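How to remove limescale from a bathroom basin?

Asked by Snežana Pavlović, 2 September 2003

Hello to all. We moved in June to a flat in Boltley and the water is very hard. Around the tap there is a grey crust and it comes back every week. I have tried washing-up liquid and also a cream cleaner, but the crust stays. I am afraid to scratch the basin because the landlord is strict. What can I use that is not expensive?

2 answers

Gwawr Skyrme
Vinegar. Leave it on overnight. Works for kettles as well.

Taner Soylu
Vinegar is good, but I would not leave it the whole night on a chrome tap, it can make the shine dull. I use citric acid powder from the chemist. You put 2 spoons in 500 ml of warm water and stir until it is clear. Then make a cloth wet with it and wrap it on the crust for 20 minutes — not more on metal parts. Rinse very well and dry with a towel. If some crust remains, repeat it the next day. Please never mix it with bleach, the gas is dangerous.

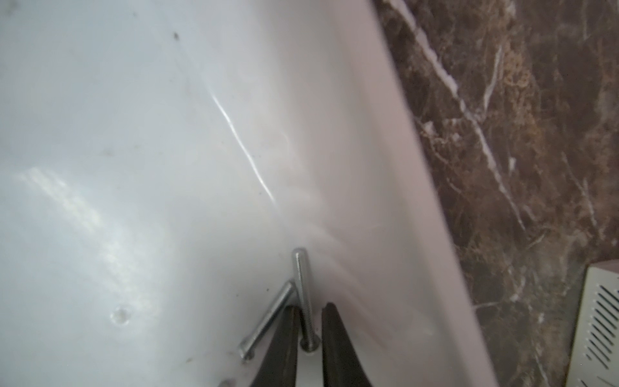 For the scratches, I had the same fear in my first flat, where I paid for a damaged bath. Glazed porcelain is harder than people think, but powder cleaner and steel wool will take the shine away slowly. You want it to stay glossy like this one, where the light still makes a thin bright line on the curve. A small dark speck or some grey smudges I would try first with a soft cloth only. Drying the basin after the evening wash helps most of all, I do it with an old T-shirt.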